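Celar 抓取节点重写笔记：曲面标记、托盘槽缝和一个符号错误

2018年6月12日

上一篇写到把 Celar 的检测部分从规划进程里拆出来，拆完之后消息延迟下去了，抓取成功率也跟着下去了。这篇接着写后面的事。代码还在 Zalomton 的内部仓库里，所以只贴思路和伪代码，参数名保留原样，方便组里的人对照。

先交代任务。桌上放一个托盘和一只带标记的玩具乌龟，夹爪从上方接近，抓住龟壳，抬起，移到托盘上方，放下。任务本身没有难度，选它是用来做回归测试的：物体的外形是弧面，标记贴在弧面上，托盘有规则的高对比纹理，这几样凑在一起，能把感知里偷懒的地方都暴露出来。旧版本在方块上跑得很好，换成乌龟之后位姿开始跳。

旧版流程是这样的：

取一帧
找标记，解四个角点
PnP 得到标记位姿
乘固定变换得到物体位姿
查抓取表
规划
执行

从取图到执行全在一个线程里。好处是不存在时间对齐的问题，坏处是规划器一慢，下一帧就过期。拆开以后，检测节点按相机频率发布，规划节点取最近一条。问题出在“最近”这个词上，后面单独说。

一、曲面上的标记

标记检测器默认标记是平面。四个角点落在同一个平面上，单应矩阵才有意义。龟壳是穹顶形，标记跟着壳面弯，四个角点比中心低，而且标记又偏在壳的一侧，不在顶点，所以四个角点低得还不一样多。检测器不管这些，照样解出一个平面，给一个很小的重投影误差，看上去非常可信。

这是最麻烦的一类错误：残差小，结果偏。四个点解六个自由度，本来就剩不下多少冗余，弯曲的那部分误差会被吃进倾角里。平移分量受影响不大，绕竖直轴的转角也还行，倾角就没法看了。相邻两帧之间，法向会在两个解之间来回翻，这个现象做过平面标记的人都熟悉。标记在图像里占的面积越小，两个解的残差越接近，翻得越勤。

试过的办法，按时间顺序：

取残差小的解。无效，两个解的残差之差比噪声还小。

对法向做低通。翻转变成了缓慢摇摆，更糟，因为摇摆看起来像物体真的在动，下游的静止判断一直不通过。

用上一帧的解作初值迭代。初值对的时候一切正常，初值错的时候一直错下去，没有任何机制把它拉回来。

加物理约束。最后用的是这个。乌龟平放在桌面上，桌面平面已知，物体只剩三个自由度：平面内两个平移，加一个偏航角。把标记在壳面上的安装变换标定好，四个角点各自当成三维点，不要求共面，然后只优化这三个量。

代价函数写出来很短：

输入：角点观测 u_i，角点在物体坐标系下的位置 p_i，桌面到相机的变换 T_ct
未知：x, y, yaw
T_to = 平面变换(x, y, yaw)
r_i = u_i - 投影(T_ct * T_to * p_i)
最小化 sum rho(r_i)

rho 用的是 Huber。八个残差，三个未知数，冗余够了。残差第一次有了诊断价值：物体如果被碰歪、翻了、架在托盘边沿上，三自由度模型解释不了观测，残差会明显变大，直接拒绝就行。以前的六自由度解永远能找到一个“合理”的姿态，把异常盖住。

初值的问题也顺便没有了。偏航角由标记的编码方向直接给出，解码本身就区分了四个旋转，平移用中心点射线和桌面求交。从这个初值出发，优化基本几步就停。

p_i 怎么来，是整件事里最花时间的部分。最开始想量尺寸，壳面没有一处是平的，卡尺放不上去。后来的做法是把乌龟放在桌上转着拍，每个位置拍几帧，把所有的 x、y、yaw 和四个 p_i 一起放进一个大的最小二乘里，用第一个位置固定规范自由度。二月份 Hussam Hakim 写过一个脚本 Krajčí，本来是给相机外参用的，改了残差块就能跑这个。稀疏结构和标准的光束法平差一样，没有新东西。

有一点要注意。如果乌龟只在桌面上平移，不旋转，角点高度和平面内位置之间的耦合解不开，信息矩阵会有一个很小的特征值。第一次标定就掉进去了，标出来的角点高度整体偏高，重投影残差却漂亮。后来脚本里加了检查，特征值低于阈值就拒绝输出，并且打印对应的特征向量。能看懂特征向量的人自然知道该往哪边多拍几个位置。

二、托盘

托盘不贴标记。以前贴过，放物体的时候总会挡住，而且操作的人洗托盘时会把它弄掉。

托盘是白的，桌面是哑光黑，用轮廓就够了。外轮廓拟合一个圆角矩形，长边方向给出主轴，剩下一个一百八十度的歧义。歧义由通风槽解决：槽只开在其中相邻的两条边上，一条长边、一条短边，另外两条边没有。把四条边沿各取一条窄带，沿边方向做一维梯度，能量高的两条就是带槽的边。这个判断非常稳，改了几版照明都没有失手。

通风槽帮了忙，也添了乱。斜的短黑条排成一列，等间距，在自适应阈值之后就是一串小四边形。标记检测器的第一步恰好是找四边形。大多数候选在长宽比那里就被筛掉了，但是为了兼顾曲面标记的变形，我们把长宽比和凸性的门限都放宽过，结果一部分槽缝混进解码阶段。解码几乎全部失败，不影响正确性，但影响时间。一帧里多出来的候选足够让检测节点偶尔超时。

处理方法没什么巧妙的：先检托盘，后检标记，把托盘边沿区域从标记搜索里挖掉。托盘内底保留，不能挖，放置之后还要在里面确认乌龟的位置。

阴影是另一件事。托盘右侧有一片软阴影，落在黑色桌面上。人眼一看就知道是阴影，轮廓提取在黑底上其实也不会把它算进托盘，麻烦的是深度。早先的版本用深度图做托盘分割，阴影区域纹理本来就弱，再暗一点，匹配置信度掉到门限以下，空洞填充把托盘边沿的高度往外抹，碰撞模型就胖了一圈。规划器看到胖托盘，会把放在它旁边的物体判成“不可达”。现在托盘的碰撞模型直接用标称尺寸加外轮廓位姿，深度图只用来查有没有意外物体，阴影里的空洞按未知处理，不再填。

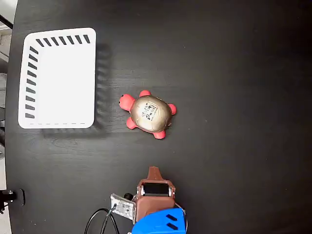
Zerrin Soylu
软件工程师，感知与运动规划

三、夹爪自己也在图里

从上往下看，夹爪、它旁边的电路板和线缆都会进视野。静态遮罩能盖住刚性部分：铜色外壳、下面的蓝色机体、电路板，这些在相机坐标里的位置由正运动学给出，把简化网格投影下去，膨胀几个像素，就是遮罩。

线缆盖不住。那条黑线从电路板下部弯出去，在黑色桌面上拖出一道弧，形状由上一次运动决定，没有编码器告诉你它在哪。颜色上它和桌面几乎分不开，分割的时候不捣乱，深度上却比桌面高，于是“意外物体”检查时不时报一次。Kamil Halás 建议用柔性线缆模型估计形状，我看了论文，觉得为了一条线不值得。最后做法是在夹爪侧后方划一个扇形区域，区域内低于某个高度的点不触发报警。扇形随夹爪坐标系一起动。粗糙，够用，缺点是这个区域里真有矮物体也会漏掉，文档里写明了，工作区规定不把物体放在那一侧。

红色的四肢也专门处理过。乌龟的头和鳍状肢是鲜艳的珊瑚红，夹爪外壳偏红褐，如果用颜色做粗定位，色相区间有重叠。粗定位现在不用颜色，标记没解出来就等下一帧。颜色只留一个用途：标记解出来以后，预测头部在图像里的位置，查那里的饱和度是否够高，用来核对偏航角。这个核对拦下过一次真实错误，后面讲符号的时候会提到。

龟壳是带金属光泽的金铜色，略有珠光，高光点随视角移动。高光压到标记上的时候，黑块会局部变亮，解码多错一两位。我们的字典汉明距离给得足，容错打开以后基本不再丢。也试过缩短曝光，标记好了，桌面上的纹理没了，深度图跟着坏，又改了回去。高光和接缝都不进模型。

四、抓取表和接近方向

抓取表以前是手写的，每个物体若干行，每行一个相对变换、一个开口宽度、一个优先级。对乌龟来说，可用的抓取受鳍状肢限制。手指要从鳍状肢之间下去，压在壳的侧面；压到鳍状肢上也能夹住，可是抬起后会转。

新版用采样代替手写。沿壳的轮廓一圈采偏航角，对每个角度做三项检查：

手指扫过的体积和鳍状肢、头部的模型不相交；
接触点法向与闭合方向的夹角在摩擦锥以内；
腕部姿态存在逆解，并且离关节限位有余量。

通过的候选按代价排序。代价包含接触法向的偏差、关节余量的倒数、与当前腕部姿态的距离，还有一项是与托盘的间距。最后这一项起初没有加。乌龟放得离托盘近的时候，规划器会选择从托盘一侧下指，几何上没有碰撞，余量却很小，外参稍有偏差就蹭到边沿。加了间距项之后，它自己会选远离托盘的一侧。

采样最多 200 个候选，多了没有收益，逆解的时间成了主要部分。逆解本来可以缓存，只是托盘和乌龟的位置每次都不同，命中率低，缓存代码写完又删了。

下降段用直线。自由空间段用 RRT-Connect 再加一次捷径平滑，和旧版一样。直线段和自由段的衔接处旧版会停一下，速度归零，现在用五次多项式把两段混起来，混合半径受下降段起点高度限制。这一改节省的时间比想象的少，但控制器那边不再有加速度尖峰，力矩日志干净了很多。

五、时间戳

回到“最近一条”的问题。

拆进程之后，规划节点收到检测结果，用 tf 查询相机到基座的变换。旧代码查的是“最新变换”，单线程里这没有错，图像和关节状态总是同一时刻附近的。拆开以后，检测结果在路上走一段时间，机械臂在这段时间里可能还在动。图像是旧的，变换是新的，两个一乘，物体就沿着机械臂运动方向偏出去一截。

典型的症状是：静止时反复测，完全正常；一跑连续流程，抓取就往同一个方向偏。偏的量和速度成比例。我第一反应是外参，标了两次，又怀疑结构刚度，还去拧了一遍紧固件。Čestmír Šimko 看了一眼日志，问为什么 lookup 的时间参数是零。

改法是每条检测结果带图像的曝光中点时间，查变换时用这个时间，查不到就等，等待上限 200 毫秒，超时丢弃这一帧。不做外推。外推在匀速段没有问题，在减速段误差很大，而检测结果最有用的时候恰恰是减速到位的那一小段。

曝光中点又牵出一个细节。驱动给的时间戳是帧到达主机的时间，包含读出和传输。这段延迟基本恒定，用互相关标出来就行：让腕部做一个慢速正弦，图像里跟踪桌面上的标记，把标记的角速度和关节角速度做互相关，峰值位置就是延迟。桌面本身纹理很弱，细细的木纹加几个白色灰尘点，特征跟踪在上面站不住，所以标延迟的时候要另外放一张平面标记板。

六、符号

这是最丢人的一节，写下来免得再犯。

重写之后跑第一轮，乌龟摆在某些朝向时抓取全部成功，另一些朝向全部失败，中间没有过渡。头部颜色核对报警，说预测位置没有红色。我先怀疑核对逻辑有错，把它关了，失败照旧，只是不再报警。

原因是平面变换里偏航角的符号。三自由度优化用的桌面坐标系 z 轴朝上，Krajčí 沿用相机标定的习惯，z 轴朝下。标定出来的 p_i 在它自己的坐标系里是自洽的，搬到优化器里等于做了一次镜像。镜像之后的角点顺序反了，偏航角在对称轴附近误差很小，离开对称轴误差成倍增长。残差为什么没有报出来？标记接近正方形，镜像加旋转之后，四个角点仍然能对上一个差不多的位置，Huber 又把剩下的误差压平了。

教训有两条。核对报警的时候，先别关核对。坐标系约定要写在数据文件里，不能写在人的脑子里。现在标定输出的头部有一个 frame_convention 字段，读取端不认识就拒绝加载，没有默认值。

另外加了一个单元测试：从渲染的角点出发，走一遍标定、优化、抓取生成，检查输出的抓取点在物体坐标系里不随偏航角变化。这个测试本来就应该在。

七、状态机

执行层用的是平铺的状态机，没有上行为树。组里讨论过几次，Blažena Urban 倾向行为树，理由是恢复逻辑可以复用。我的看法是目前恢复动作只有一种：退到观察位，重新检测。为它引入一层框架，调试时要多翻一层日志。等恢复动作多起来再换。

状态如下：

OBSERVE：在观察位等稳定检测。稳定的定义是连续若干帧的三自由度解落在小窗口里。
SELECT：生成候选，排序，取第一个可规划的。
APPROACH：自由段加下降段。下降前再检一次，位移超过门限退回 OBSERVE。
CLOSE：闭合，以位置和电流共同判断接触。
LIFT：抬起一小段，查开口宽度是否还在预期区间。
TRANSFER：移到托盘上方，放置点由托盘位姿给出。
RELEASE：松开，上抬。
VERIFY：在托盘内底区域重新检测标记，对比预期位置。

CLOSE 里的电流判断改过。旧版电流超过门限就算接触，机构本身的摩擦随温度变化，冷机启动的时候会误判。现在改用电流变化率和位置停滞两个条件同时成立。

LIFT 的宽度检查能抓住空夹，抓不住歪夹。歪夹要靠 VERIFY，但那时候已经放下了。中间想加一次持物状态的视觉检查，标记在夹持时经常被手指挡住一部分，可用帧太少，先搁着。

TRANSFER 的放置点一开始取托盘中心。后来发现，如果乌龟的头朝托盘短边，放下时头部离边沿很近，就在放置时加了偏航对齐：让头尾方向和托盘长边平行，取转动较小的那个方向。代价是腕部要多转，逆解偶尔失败，失败时退回不对齐的放置。

八、回归数据

为了不再凭感觉判断，建了一个离线回归集，共 2261 帧，全部是原始图像加关节状态，回放时检测节点和在线版本走同一份代码。标注是半自动的：先用当时最好的版本跑一遍，人工只看残差大的和相邻帧不一致的。这种标注有偏向，对已有算法过于友好，用来发现退化可以，用来比较两种不同原理的方法不行。

每次合并前跑一遍，输出三样东西：检测率、平面位移误差的分位数、耗时分位数。不看平均值。平均值在这种数据里几乎不动，出问题的总是尾部。

在线测试每个版本跑 100 次，位置和朝向由脚本给出，人按屏幕上的提示摆。当前版本成功 97 次。剩下的失败里，有的是乌龟靠托盘太近，所有候选的间距都不够，SELECT 直接返回无解，这算正确行为，统计上仍然记失败；有的是下降时鳍状肢被手指压住，模型里鳍状肢的尺寸偏小，已经改了，还没有重新跑整轮。

旧版在同样的摆放脚本下没有完整数据，它在中途卡死过，后来就没有再跑。所以我没法给出一个像样的前后对比，只能说新版可以跑完。

九、工具

日志查看器重写了一半。以前用 rqt 加一堆终端，定位一次失败要开很多窗口。现在每次尝试写一个目录，里面是触发 SELECT 的那一帧、检测结果叠加图、候选列表及其代价分解、规划轨迹、实际轨迹、状态切换时间。查看器按失败状态分组。代价分解最有用，大部分“它为什么从那边抓”的问题，看一眼各项数值就有答案。

叠加图上要画坐标轴，三根都画，标上字母。前面那个符号错误，如果当时叠加图上有 z 轴，第一轮就能看出来。

配置文件从 YAML 里的裸数字改成带单位的字符串，读取时解析，单位不对报错。抱怨输入麻烦的人有，用了一阵之后不再提了。

十、还没做的

多物体。三自由度优化天然支持，每个标记各解各的，但抓取候选之间的遮挡和顺序没有考虑。

托盘外轮廓在被手臂遮住一角时拟合会偏。可以在遮罩区域里去掉轮廓点再拟合，代码写了，没有测。

桌面左侧边缘是弧形的，碰撞模型里目前按直边处理，工作区往里缩了一截来避开。夹爪不会去那里，所以一直没改。台架搬到 Clindodstead 之后桌子可能会换，到时候一起处理。

下一篇打算写控制器那边的事，主要是接触时刻的阻抗切换，以及为什么把它从规划节点挪进了实时线程。

评论

Hussam Hakim：Krajčí 的 z 轴朝下是写在 README 里的，第二段。

Zerrin Soylu 回复 Hussam Hakim：看到了，出事之后看到的。字段已经合进主分支，README 那段也保留。

匿名：三自由度约束的前提是桌面平面准。你们的平面是怎么标的？如果平面倾斜一点，误差会跑到哪里去？

Zerrin Soylu 回复 匿名：平面标记板在桌面上多放几个位置，一起拟合。倾斜误差主要进平移，离标定区域中心越远越大。残差对它不敏感，所以每次动过相机都要重标，没有在线检测。

Kamil Halás：扇形区域那个做法我保留意见。至少把区域画到叠加图里，不然以后查漏检的人会找很久。

Zerrin Soylu 回复 Kamil Halás：同意，这周加。

路过的读者：请问稳定检测的窗口用的是中位数还是均值？我这边用均值，偶尔有一帧错解就要重新等。

Zerrin Soylu 回复 路过的读者：平移用中位数。偏航角先相对第一帧解缠绕，再取中位数，不解缠绕的话在正负 π 附近会出错。

Blažena Urban：第七节记下了。恢复动作加到第三种的时候我再来提行为树。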